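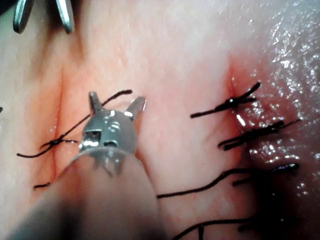 Handout 6: Comparing Needle Drivers and Wrist Cameras on a Suturing Task

Course notes, Surgical Robotics Laboratory. Instructor: Hjalti Mogensen. Revised April 2020.

1. Scope

This handout covers the bench comparison you will run in the second half of the term. Two needle drivers are compared, the Surnard and the Skondex, each with the same wrist-mounted camera. The arm, the controller and the suturing task do not change between runs. If you change the gain settings for one driver, change them for the other and start the set again.

Read the controller notes from Handout 4 first. The definitions of tool frame, camera frame and remote center are used below without being repeated.

2. What is being compared

Grip security. The driver has to hold a curved needle against the torque produced when the tip meets resistance. The quantity of interest is needle rotation in the jaws, in degrees, between first contact and exit.

Jaw repeatability. The jaw angle is commanded, not measured at the tip. Cable stretch and friction in the wrist mean that the same command gives a different opening at different wrist angles. Run the jaw sweep at three wrist pitches before any suturing.

Thread handling. A driver that holds a needle well can still damage thread. Sharp jaw edges fray it, and a gap near the pivot can trap it.

Camera view. A camera close to the wrist gives good detail on the jaws but loses the shaft to blur, and the shaft can hide part of the work. Record which part of the task is hidden and at what wrist angle.

3. Jaw sweep

Home the arm. Command the jaws from closed to fully open and back in equal steps, at a wrist pitch of zero, then at plus and minus 30 degrees. Save the motor encoder value at each step together with the matching camera frame. The full sweep produces 764 samples per driver. Check the sample total before moving on - a short file usually means that the logger started late.

Plot commanded angle against the angle measured from the camera frames. Opening and closing curves will not overlap. The width of the gap between them is the hysteresis, and it goes in your results table as a single maximum value.

4. Needle hold

Clamp the needle between one half and two thirds of the way from the tip to the swage. Closer to the swage the needle bends; closer to the tip there is not enough length left to drive through both edges.

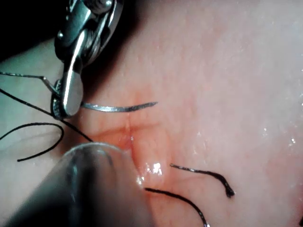

Jaw force is set through motor current, and the default limit is 1,563 encoder-side units on the Skurnolach controller. Do not raise it to stop a needle from slipping. Regrip, note the slip in the log, and continue. Slips are data, and a run with slips is still a valid run.

Drive the needle by wrist roll along its own arc. Translation during the drive widens the entry hole and loads the jaws from the side, which makes both drivers look worse than they are. The reference trajectory in the course folder has translation limited to the correction term only.

5. Thread handling and knot tying

Tie a square knot by instrument wrap: one driver holds the long end, the thread is wrapped around the other driver, and the second driver then takes the short end. Pull the ends in opposite directions with the tips kept low. Hold speed constant. Tension is estimated from joint torque and is unreliable below the friction level of the wrist, so treat low readings as unknown.

Log the following for each knot: time from first wrap to final pull, dropped ends, and any contact between the two instruments. Contacts matter for the camera comparison because most of them happen where one view is blocked. 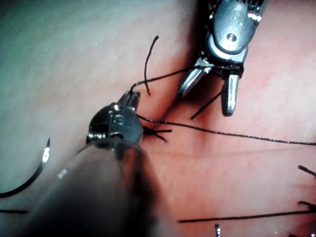 Why not use a single overhead camera for the whole comparison?

An overhead camera is the better choice for tracking both instruments at once, but it has too little resolution at the jaw tips to measure needle rotation. The wrist camera resolves the jaws and loses the wider layout. Use the overhead stream for timing and contacts, and the wrist stream for jaw angle and rotation.

6. Camera settings

Fix exposure and white balance before the first run and leave them alone. Polished metal close to the light source produces strong highlights, and automatic exposure will respond to them by darkening everything else. Set exposure so that the jaw edges are not clipped, then accept a dark background.

Focus is also fixed. Set it at the wrist housing, then check that the jaw tips are still usable for edge detection. With a deep fold or a steep approach, parts of the surface will be out of focus.

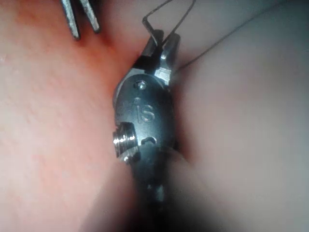
Hand-eye calibration is repeated after every tool change. The Snorradóttir routine needs at least 12 poses with rotation about two different axes. Poses that differ only by translation add nothing to the rotation estimate. Reject the calibration if the reprojection error exceeds one pixel, and check the mount screws before trying again.

7. Data and reporting

The January data set holds 3,158 labeled wrist-camera frames. Use 2,000 of them to tune the edge detector and keep the remainder for testing. Split by run, never by frame, or neighboring frames will end up on both sides.

Report the median and interquartile range for each measure, per driver. Include the raw log. State the tool insert used for each run and its number of previous runs - cable wear has a visible effect on hysteresis, and two inserts of the same model can differ more than two models do.

Reports are limited to six pages, plots included. Submit the calibration files in the same folder as the logs.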